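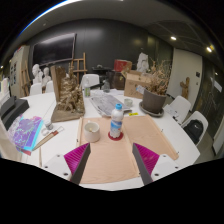 Figure 4.1. A water bottle and a cup on a long white table.

Chapter 4
Calling the Game: How a Play-by-Play Gets Built

I called my first soccer match from the roof of a bus. The ground belonged to a club called Skuven, it had no press box, and Fredy Huamán (my boss at the station, and the only reason I had the job) decided the team bus was tall enough to do. I had a clipboard, a microphone with a foam cover that kept sliding off, and a list of players that was wrong. Two of the starters had swapped shirts before kickoff! For most of the first half I gave one man credit for the other man's passes, and his mother phoned the station to thank me.

I tell that story at the start of every course because this chapter is about preparation, and students tend to skip the preparation chapter. They want to get to the goal call. I did too. We'll get to the goal call in Chapter 6, I promise, and you can shout as much as you like when we're there.

For now I want you to think about what a listener needs. If you're doing radio, the person on the other end has no picture at all. They're driving, or cooking, or sitting in a garage with the door up, and everything they know about the match comes out of your mouth. Where's the ball? Who has it? Which way are they going? What's the score? You'd be amazed how long a new announcer can go without giving the score. Wilmer Cáceres, who taught me most of what I know, used to keep an egg timer next to his notes, and every time the sand ran out he gave the score and flipped it over. I still use one. It's ugly and I love it.

Television is a different job, and I'll admit it's the one I find harder. The viewer can see the ball. If you say "he passes it left" while he passes it left, you've added nothing and you've probably talked over the crowd. So you name the player, you leave some air, and you save your words for the things the camera missed. More on this in Section 4.3, where we'll take the same eleven seconds of play (I mean it, 11 seconds, a throw-in and a bad clearance) and write it up both ways.

4.1 Your match sheet

A match sheet is the piece of paper you look at when your brain goes blank. It will go blank. Mine goes blank on easy names, never on the hard ones, and the reason is that I practice the hard ones. Before a match I ring somebody at each club and ask them to say every name out loud, and I write it down the way I hear it, in my own terrible spelling. Sandamali Herath, who called women's league games for years before she started editing this book, records those phone calls and plays them back on the drive in. That's a better system than mine, and I've been meaning to copy it since June.

Put the two teams on one side of one sheet. Please don't staple anything. Pages flap, wind gets under them, and you'll be hunting for the back of page 2 when the penalty is given. Write the names big, in the shape the team lines up in, so that your eye goes to the left side of the paper when the ball goes to the left side of the field. When the teams change ends at halftime, turn the sheet around if that helps you. Some people can't read upside down and make a second sheet. Fine! Make a second sheet.

Under each name goes one fact. One. When I was starting out I'd arrive at a Cliteo home game with 187 little facts in colored ink, and I'd feel sick if I hadn't used them by the final whistle, so out they came in stoppage time, one after another, while a perfectly good corner was being taken. Renzo Dal Bello was my co-commentator that season and he finally put his hand flat over my notes and left it there.

Try this before you read on

Find a recording of any match, turn the sound off, and call the first few minutes into your phone. Don't prepare. Then make a sheet the way I've described it and call the same minutes again. Play both back, and write down each place where you stopped talking and couldn't say why. Bring that list with you, as you'll need it for the exercises in 4.2, where we start on field position.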